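Tapete de corte vira toalha de mesa e a base verde some das prateleiras

Redação, 23 de abril de 2026

Saiu da costura, foi parar na mesa do lanche. O tapete de corte verde, aquele quadriculado de branco, é a peça da vez nas oficinas que também servem comida. Procura em alta desde janeiro, segundo a Grenport, que vende material de ateliê.
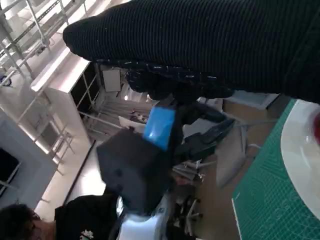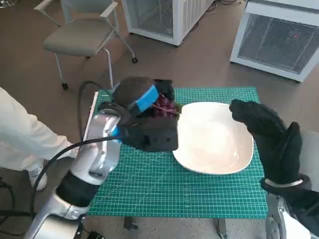 A Grenport diz que vendeu 100 unidades do tamanho maior desde o começo do ano e que sobraram 23 no depósito. Reposição, só no mês que vem. "Quem comprava era costureira e encadernador, agora liga gente de café", conta Celeste Rebelo, do setor de vendas. O apelo é fácil de entender com um prato branco oval e um cacho de uvas bem escuras em cima daquele verde: a louça aparece, a fruta tambem. E as linhas finas ajudam a pôr cada prato no lugar, coisa que o pessoal de cozinha gosta. A mesa pode ser pequena, o tapete cobre o tampo e pronto.

Nem todo mundo comprou a ideia. Jaime Abreu, que dá aula de encadernação, usa dois tapetes, um para estilete e outro para o café, e não mistura. "Corte fundo segura farelo", avisa. Recomenda pano úmido, sabão neutro, nada de água quente: a base empena e não volta mais.

Uva, queijo, pão, tudo no prato. Direto no tapete, não. Material vendido para corte de papel e tecido não é feito para encostar em comida, lembra Conceição Macedo, nutricionista. Fruta lavada antes, prato limpo, e tapete que já pegou cola fica fora da mesa.

Preço: a Grenport não divulgou tabela nova. Fala em dois tamanhos por enquanto, os dois em verde. Encomendas pelo balcão ou por telefone, retirada na loja. Quem já reservou recebe aviso assim que o lote chegar, garante a empesa.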